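Sustidex Moored Dissolved Oxygen and Temperature Logger

The Sustidex is a self-contained logger for long-term monitoring of dissolved oxygen and water temperature in lagoons, reef channels and coastal bays. It is rated to 900 m and runs on internal batteries for up to 13 months at the default sampling interval.

Oxygen is measured with an optical sensor, so no stirring or membrane change is needed. Temperature is read by a separate probe mounted beside the sensing foil. Both readings are stored with a time stamp and can be downloaded by cable after recovery.

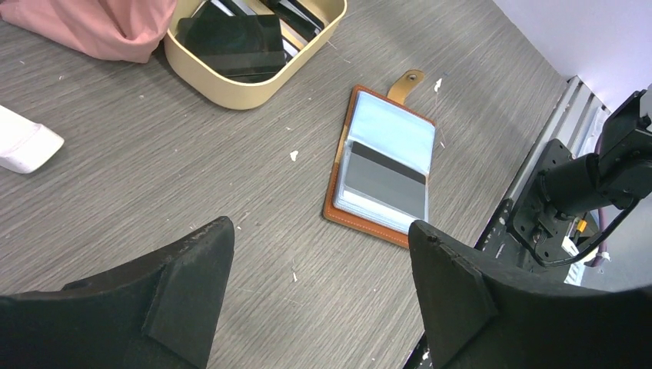
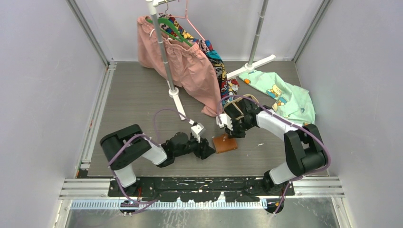
Sampling interval: 6 minutes (default), user adjustable
Memory: internal, non-removable
Warranty: 2 years
Mounting: Toleck clamp or Tisdale frame, ordered separately

The copper guard slows fouling by algae and barnacles but does not stop it. In warm, shallow water, plan a cleaning visit around the middle of the deployment. Rinse the foil with fresh water and wipe it with a soft cloth. Do not use alcohol or acetone.

Foils should be recalibrated before each deployment using the two-point procedure in the manual. Units shipped before July need the firmware update to use the salinity correction table.

Calibration service and spare foils: Krajčí, attention Forough Fallahi. Include the serial number with all returned units.

Page revised 30 Oct 2025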